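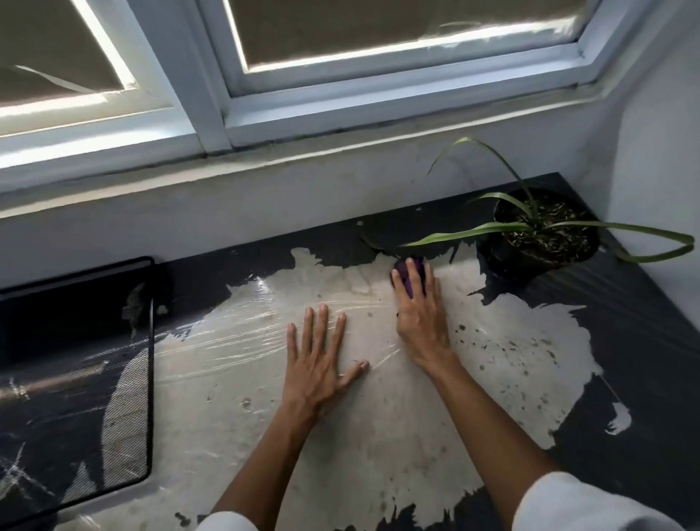 Cleaning robots are coming to our building, what happens to the hand work?

Posted by ralten_nights, March 6, 2021

I clean for a contractor at Ralten, the offices out past Forkusthorpe. We are 12 on the evening crew. In June we get two floor scrubbing robots, and the manager says the floors will be "off our list." He also says our routes will be redrawn. I do mostly counters, window ledges and kitchens, a lot of it wiping by hand with a sponge and working around people's plants. Has anyone been through this? Did you lose hours, and did the rest of the job get harder?

2 replies

kollarfloors

We got them at Kollár two years ago. Nobody was let go, but when two people left they were not replaced. We went from 10 to eight.

The robots do the corridors and the open areas. They don't do corners, under desks or anything above the floor, so all of that stays with you. I used to get a break for my shoulders when I was on the floor machine. Now it is counters and ledges for the whole shift, and my wrists feel it. Ask for rotation before the routes are set. We asked after and it took months.

Somebody also has to fill the tanks, empty the dirty water and go find the robot when it stops at a door mat. On our crew that was 20 minutes a night that was on no one's sheet. Get it written down as a task with time against it.

Ask to see the new route sheets too. Ours listed 336 surfaces for the hand crew and the time per surface was a guess from the office. Soil spilled out of a plant pot, or something stuck on a counter, takes longer than a plain wipe. We timed our own rooms for a week and they did change the sheet.

mopbucket819

depends on your contractor. Ours said the same thing about routes and then nothing changed except the floors look better. The robot is loud. If you are in a union talk to them now, don't wait for June.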